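How to check a bunker delivery note without losing your morning

If you've just started helping with fuel paperwork on a small coaster, welcome – it's far more fun than it sounds! I learned on the Tremevow, and I still enjoy getting the sums to match.

Start with the tank soundings, taken before the hose goes on. Write down the fuel temperature next to each one.

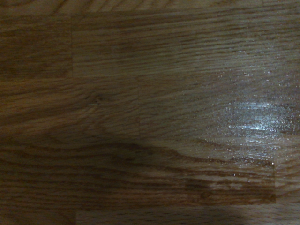

Next, turn volume into weight. Multiply the cubic metres by the density on the note, corrected for temperature. If the density is in kilos per cubic metre, divide by 1000 to get tonnes. Our last stem was 373 cubic metres, which at a corrected 757 would have been far too light for fuel oil, so I went back and found I'd copied the wrong line (easily done at six in the morning).

Then compare your figure with the barge's, and if they differ, write a letter of protest before you sign.

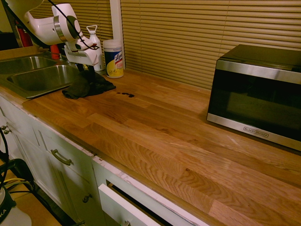

Cadi Lewis: Do sound the barge's tanks as well, before and after. Rowlands always let us when we asked.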